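Plitemcombe swaps bulky waste days for bookable pickups

Households in Plitemcombe will be able to book their own bulky waste pickups starting in April, replacing the two fixed collection days the town has run each year.

The change was approved at last month's town meeting. Residents will be allowed two free pickups in any 12-month period, with up to four large items each time. Further pickups will cost $13 apiece. The fixed days, in spring and fall, will not be held this year.

Bookings open in March, online or by phone. Callers will be given a date and asked to put items at the curb by 7 a.m. Crews will not enter homes, garages or back yards, though people who cannot move items on their own may ask for help when they book.

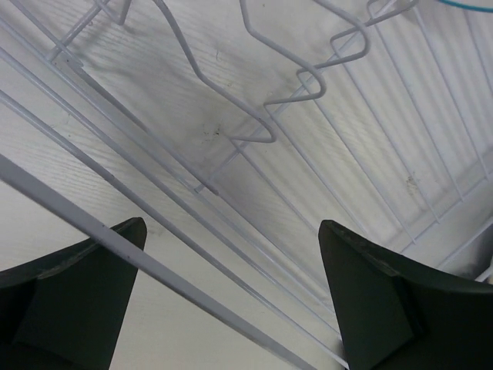

What will be taken

The list covers sofas, armchairs, tables, bed frames, mattresses, wardrobes, carpets and bicycles. Mattresses must be wrapped in plastic or a fitted cover. Carpets should be rolled and tied, in lengths no longer than six feet.

Washers, dryers and stoves will be accepted as one item each. Refrigerators and freezers are also on the list but go on a separate truck, so they have to be named when the booking is made. Doors must be taken off or taped shut.

Paint, tires, car batteries, gas cylinders and building rubble will not be picked up. These can still be taken to the Jumcombe transfer station, where town residents pay no charge for the first load each month. Proof of address is needed at the gate.

Small household goods such as dishes, pans and lamps do not count as bulky waste. Items in good condition can be left at the reuse room next to the Jumcombe weighing office – open mornings only – and anything broken should go in the regular trash, wrapped in newspaper.
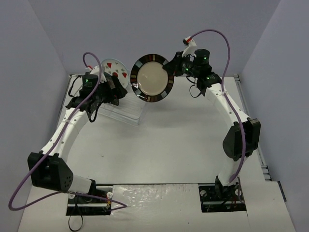
Why the fixed days are ending

The town said the old system had become hard to manage. Piles were often put out a week early, and rain left much of the furniture too heavy or too dirty to reuse. Last fall's collection brought in 172 tons, compared with 161 tons the fall before, and the trucks needed two extra days to finish.

Streets on the hill side of town were the slowest to clear. Several are too narrow for the large compactor truck when cars are parked on both sides, and crews had to come back after dark. Under the new plan, a smaller truck will serve those streets.

The work will be done by Sobczak, the hauling company that already handles the town's recycling. Its contract has been extended by three years. The company will run one bulky waste truck four days a week, and a second one in May and September, when demand is expected to be highest.

Some residents at the meeting asked to keep at least one fixed day. They said many people used the piles to find furniture and parts, and that a booking system would put an end to that. The town replied that people may still offer items to neighbors before the pickup date, as long as sidewalks are kept clear.

Others wanted to know about apartment buildings. Tenants will be able to book in their own name, with the same two free pickups as a house. Building owners clearing out empty units will have to pay for a private hauler.

A similar system has been in place in Stokau for two years. Officials there reported fewer complaints about blocked sidewalks, but said waiting times reached three weeks in the first summer.
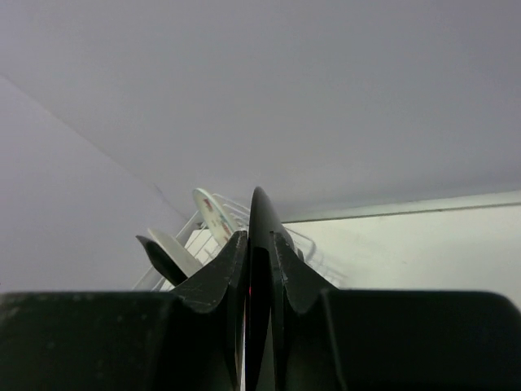

Dishes and other small items are not part of the bulky pickup.

A leaflet with the full list will be mailed to all addresses in February. Printed copies will also be left at the library and the town office.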